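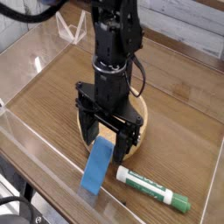
Notebook 3, p. 8

January, 16:40

Second try with the Prantl glue on the oak samples. The first try was too thick and I wrote too little, so now I write more.

Mixed the hide glue 1 part to 2 parts water by weight and left it to swell from the morning. It took all the water by noon. Heated it in the water bath to 60 C, kept the lid on. The smell is weaker than with the old Wiltia bag, and the color is more yellow. I strained it one time through cotton.

Oak strips: planed in the morning, not sanded. I warmed half of them on the radiator before gluing and kept the other half at room temperature. Clamps on for the whole night, same pressure for all, as far as I can judge with hand screws.

The pull test from the last batch is finished. The best strip broke at 494 newtons, and the break was in the wood and only a little in the glue line. The worst one opened clean along the joint. I looked at the two faces with the loupe and the glue on one of them was shiny, so I think it made a skin before I closed the joint. I must work faster, or brush only one strip at a time.

Question for whoever orders next: Flikier sells the same grade in pearls and in powder. The pearls swell more slowly but do not make lumps. I prefer pearls. Please do not order the powder again even if it is cheaper, we have still half a box of it on the shelf under the window.

The Tillik scale shows a drift again. I put the brass weight on it before and after mixing and the two readings were not the same. The error is small for glue but too big for the pigment work, so please use the other scale for pigments until this one is adjusted.

17:25. Cleaned the brushes in warm water, pot is soaking. Leave the water bath plugged in but switched off.

To do: label the warm strips with W and the cold ones with C, on the end grain, in pencil. Last time I used ink and it went into the wood.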